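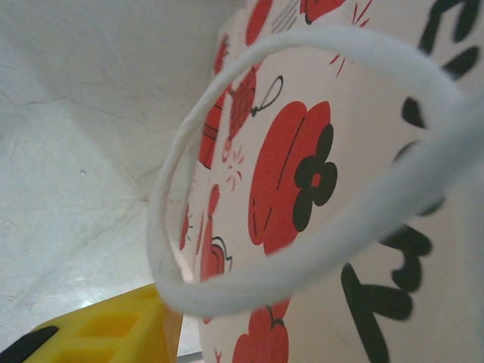
Polden Twisted Handle Paper Carriers

Item 429 – white kraft, printed or plain

Paper carrier bags for gift shops, bakeries and market stalls. The white paper takes solid color well, and the rope handles are glued inside the top fold with a reinforcing patch on each side. All bags ship flat and stand up on their own once opened.

Sizes
Small: 8 in wide, for cards, candles and jewelry boxes
Medium: fits a folded sweater or two hardback books
Large: fits a shoebox laid flat

Packing
Plain bags come 241 to a carton in the small size. Medium and large cartons hold fewer; see the price list. Cartons can be mixed on orders of 572 bags or more.

Printing
Send artwork as a vector file. Hand-drawn art can be scanned, but please use black ink on clean paper. Up to three colors on the front and back, one color on the side folds. We email a proof before anything goes to press. Changes after approval are charged as a new plate.

Storage
Keep cartons off the floor and away from damp walls. Handles pressed flat in shipping will loosen up with use.

Goes with
Tindall tissue sheets
Pekley gift tags, string included
Skarkex counter rack for flat bags

Orders placed by noon on Friday ship the following week. Plain samples are free; printed samples are charged at cost.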